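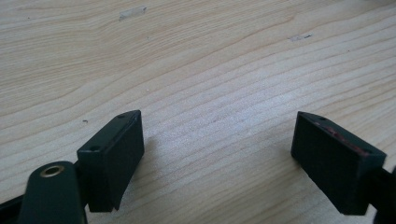 Condition Report, Item 971

The table came into the Tindwood store on a flat trolley, wrapped in two grey moving blankets and a length of blue rope. The docket gave the lender as the Ccori estate and the category as domestic furniture, softwood, unsigned. Under Remarks the carrier had written "heavy for its size".

The assessor cut the rope, folded the blankets and began at the top, as the form required.

1. Surface. Pale softwood, flat-sawn, probably pine. Grain wavy, running on the diagonal, wide arcs closing to narrow streaks. Colour light, warmer toward one corner. Finish not determined.

2. Marks. Whitish smudge, elongated, irregular. Worn spot or dried residue. Second mark, greyish-white, small, with a dark fleck at one end. One dark speck, isolated.

She had done this work for eleven years and had a settled view of marks. A ring was a cup. A crescent was a pot lid set down on its rim. A row of short parallel cuts was somebody who had stopped bothering with the bread board. The smudge did not belong to any of these. She put the lamp low at one side and looked along the wood, then moved the lamp and looked again. The smudge stayed pale in both lights. She wrote "cause not established" and went on to the underside.

3. Underside. Four corner blocks, glued and screwed. One screw replaced, cross-head, later than the others. Pencil figure 70 on the inner face of the long rail, maker's hand. Chewing gum, two deposits, aged.

4. Joints. Sound. Slight movement at one leg under load.

The load test at Tindwood was done with sandbags. She stacked them to 40 kilograms at the centre of the top and read the dial gauge, then waited for the interval and read it again. The needle had not moved. She removed the bags, brushed off the grit and found that she had covered the smudge without meaning to, and that she was checking whether it was still there.

The insurance value on the docket was 300 dollars. At that figure the standing instruction was to complete the short form, photograph nothing further and release the item to the bay. The short form had five headings. The fifth was History, and it was normally filled in from the lender's letter.

The lender's letter was one page. It stated that the table had been bought at the Hesus clearing sale, the year the Sarnow line closed, and had stood in one kitchen since then. It listed the uses in the order the writer had thought of them: meals, pastry, school projects, tax, a sewing machine in winter, the vet with the old dog. It asked whether the white mark could be left as it was. It did not say what the mark was. The sentence had been started twice, and the first start was crossed out hard enough to go through the paper.

She read the letter again and turned it over. The back was blank.

Cleaning was a separate section, on green paper. The treatment for an unidentified pale residue on softwood was a dry swab, then a damp one, then a mild solvent on a test area the size of a fingernail. The store kept all three in the second drawer. Any residue that lifted would go in a vial with a label. The procedure took a quarter of an hour and would almost certainly have told her which of the two things it was.

She opened the drawer and took out a dry swab. She held it a hand's width over the wood. From there she could see how the grain carried on through the pale patch, the same lines going in one side and coming out the other.

She put the swab back in its sleeve. A used sleeve could not go back in stock, so she entered it in the consumables book – swab, cotton, one, opened, not used.

Under Treatment she wrote "none, at lender's request". Under History she copied the uses in the order given, including the dog. The form allowed four lines for this and she needed six, so the last two went up the margin in smaller writing. The registrar had sent forms back for less.

5. History. See above and margin.

She dated the sheet 28/09/2021 and initialled it. Then she refolded the blankets with the clean sides in, laid them over the top and tied the rope under the rail, clear of the leg that moved. On the release tag, in the space for handling instructions, she wrote "This way up", and below it "Do not wipe".

The trolley had one bad castor. It could be heard as far as the bay doors, and then on the ramp.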